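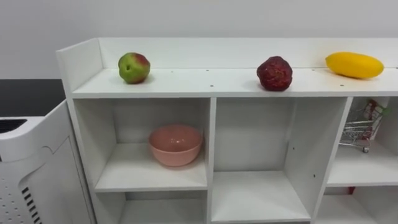 Trusholm 的 Skevora 白色格子架,使用八个月后的评价

我的中文是成年以后学的,写长文章比较慢,如果有的句子读起来奇怪,请大家原谅。买这个架子以前,我在网上找过中文的评价,找到的都很短,大部分只写“好看”或者“发货快”。所以我想写得详细一点,给正在考虑的人参考。

先说我的情况。我住在 Ustport 的老城区,房间不大,床、架子和别的东西都在同一个房间里。以前我用的是 Ebihara 的一个窄书架,五层,每层一样高。那个书架本身没有什么问题,但是它只适合放书。碗放上去,上面空出很大一块;高一点的东西又放不进去。我搬家的时候把它送给了楼下的邻居,然后开始找一个格子大小不一样的架子。

Skevora 的价格是 3395 克朗,送货费另外算。这个价格在同类的架子里属于中间偏高。我犹豫了比较长的时间,还去店里看过两次。店里的样品摆满了装饰品,灯光也很亮,所以其实看不清楚板的边缘是什么样子。我建议去看样品的人用手摸一下边缘,并且蹲下来看最下面一层,因为最下面一层最容易看出安装得平不平。

关于安装

说明书只有图,没有文字。对我来说这是一个优点,我不需要查词典。可是图画得很小,左边的板和右边的板看起来几乎一样,我第一次就装反了一块中间的竖板,拆下来重新装。螺丝分成 6 个小袋,袋子上有字母,图上也有字母,但是其中两种螺丝的长度差别非常小。请先把它们并排放在桌上比一比,再开始拧。

一个人可以完成,不过最后把架子立起来的时候,有另一个人帮忙会安全得多。我是请朋友来帮忙的,我们用了一个下午。商家说一个半小时就够,我认为那是指已经装过一次的人。

架子顶上靠后面的地方有一排小的深色孔,这一点我要特别说明。在店里我没有注意到,回家装好以后才看见。白色的板上有深色的小孔,从上面往下看是比较明显的。如果您的架子很高,平时看不到顶面,这就没有关系。我的架子顶面在视线以下,所以我每天都看得到。我问过商家有没有白色的小盖子,他们回答说这个型号不配。我给一颗星的扣分,主要是为了这个。

关于顶面

顶面是我最常用的部分。后面有一条矮的挡板,左边的侧板更高一些,东西不容易滚到架子后面去。我习惯把水果直接放在顶面,不用盘子,水果和水果之间留一点距离。苹果和颜色深的水果放在白色的板上很好看,这当然不是买架子的理由,但是我每次走进房间都觉得高兴。

清洁方面,表面是哑光的,平时用微湿的布擦一下就可以。有一次石榴汁滴在上面,我过了一夜才发现,用温水和一点洗碗液擦了几遍,最后没有留下颜色。我不敢用粗的海绵,因为担心哑光的表面会被擦亮一块。灰尘在白色上面不明显,这一点比我以前的深色家具好。

关于格子

格子有高有低,不是整齐的棋盘那样。刚开始我觉得有一点乱,后来觉得这正是它有用的地方。上面的格子我放碗,中间的一些格子我故意空着,下面的格子放不常用的东西和孩子来玩的时候用的小东西。我姐姐有两个孩子,他们自己会从最下面一层拿,不需要我帮忙。
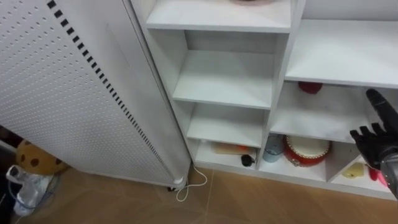

左边的一列格子比较窄,右边有长的隔板。地上的白色电线我还没有整理。

左边这一列,我本来打算放文件夹。请注意,普通的大文件夹横着放可以,竖着放就要看是哪一个格子了。买以前最好把家里最大的那几件东西量一量,写在纸上,带到店里去。我没有这样做,结果文件夹现在还在床底下的箱子里。

右边长的隔板,我最担心的是它会不会往下弯。到现在为止,我用眼睛看不出弯曲。我没有在上面放过很重的东西,最重的一次是一排词典,放了大约20天,后来为了方便又拿走了。如果您想放很多书,我不能保证结果是一样的。说明书上写了每层的最大重量,请按照那个数字来放。

隔板的位置有一部分是可以调整的,竖板上有一列小孔,就是为了这个。我调整过一次,往上移了一格。动作很简单,但是小的支撑件插得非常紧,我的手指疼了两天。后来我学会用布包着钳子来拔,这样板面也不会划伤。

关于放在哪里

架子旁边是一件很高的白色东西,面板上全是小圆孔,下面有轮子。两件东西都是白色,放在一起颜色差得不多,整个房间看起来比较安静。不过我需要提醒一件事:架子的侧面是直的,底部也没有给电线留位置,所以架子和旁边的东西之间要留一条缝,不然电线没有地方去。我一开始把架子推得太紧,后来只好把里面的东西全部拿出来,再移动架子。装满的时候,请不要推它,我听到过连接的地方发出声音,心里很害怕。

房间的地面是木地板。我在架子下面贴了毛毡垫,这个包装里没有,要自己买。贴上以后,移动空的架子就轻松多了。老房子的地面往往不平,我的架子右边后面的角本来有一点晃,多贴一层毛毡就好了。

另外,请一定把架子固定在墙上,特别是家里有孩子来的时候。固定件在包装里有,但是配的螺丝只适合一种墙。我的墙比较软,店里的人让我另外买膨胀螺丝,价格不贵。

关于最下面一层

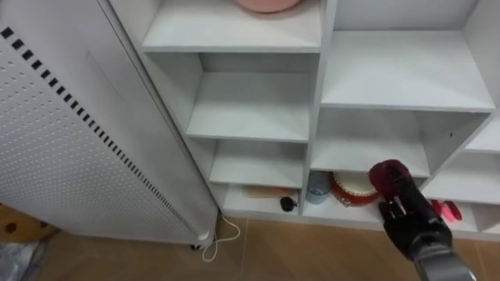

最下面一层:浅蓝色的杯子、红色的圆罐、粉红色的塑料小东西。

最下面一层离地面很近,扫地的时候灰会进去。我每个星期用小刷子清理一次。如果架子有腿,会更容易打扫,可是那样就会少一层可以用的地方。我问过自己愿意选哪一种,到现在还没有答案。

放在这一层的东西,我选的都是颜色鲜艳的、不怕碰的。因为格子比较深,光线照到后面的时候会变暗,颜色浅的、扁的东西放在最里面就容易忘记。我有一次找了很久一个充电器,其实它就在左下角的格子里。后来我把小的东西都放在前面,靠近边缘。还有一个办法是放盒子,但是 Trusholm 自己卖的盒子我觉得太贵,而且比格子窄不少,两边会空出来。

没有门,这也是需要考虑的。东西放在里面,别人进来都看得到。我每天晚上整理一下,时间不长,可是如果您工作很忙,或者不喜欢看到东西,也许应该买有门的型号。我的朋友用布帘挡住下面的格子,效果不错,只是那样就不方便孩子拿东西了。

关于整理的习惯,我再多写一点。刚买的时候我很兴奋,把每一个格子都放满,一个月以后就觉得眼睛很累。于是我决定,至少让一部分格子一直空着。空的格子有用处:从外面买了东西回来,可以先放在那里;清洁的时候,也可以把别的格子的东西暂时移过去。

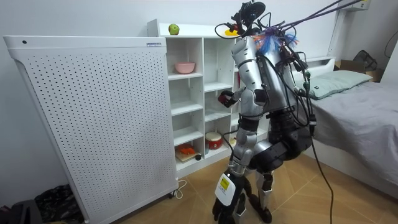

碗我一直放在高一点的格子里,吃饭的时候伸手就能拿到,不需要弯腰。木板类的扁东西放在左下角,平着放,上面还可以再放一件小的。这个分配是慢慢试出来的,大概换过三四次。我觉得买这种架子的人都应该给自己一点时间,不要第一天就决定每样东西的位置。

关于气味,刚打开包装的时候有一点,我开着窗户,过了几天就闻不到了。关于颜色,白色到现在没有变黄,我的窗户朝北,阳光不强。朝南的房间会怎么样,我不知道。

送货和售后

送货的人准时到,但是只送到楼的门口。包装分成两个长箱子,其中一个非常重,我住三楼,没有电梯,请考虑这个问题。箱子的一个角被压坏了,里面有一块板的角也有小的损伤。我拍照发给 Trusholm,他们问了我几个问题,然后寄来了一块新的板,没有收钱。新的板等了两个多星期才到。客服很有礼貌,只是每次回信的人都不同,我需要把同样的事情再解释一遍。

如果给分数,满分是 10 分,我给 8 分。扣掉的分是因为顶面的小孔和难懂的安装图。格子的高低变化、容易擦的表面,还有换板时的服务,我都是满意的。

最后补充两个别人问过我的问题。第一,能不能横着放?说明书里没有这样的图,我也没有试。第二,能不能当作房间中间的隔断?我的型号有背板,从后面看就是一整面白色,而且不靠墙就没有办法固定,所以我不会这样用。听店里的人说 Skevora 以后会有一个更窄的尺寸,五月可以订货,价格他们当时还没有告诉我。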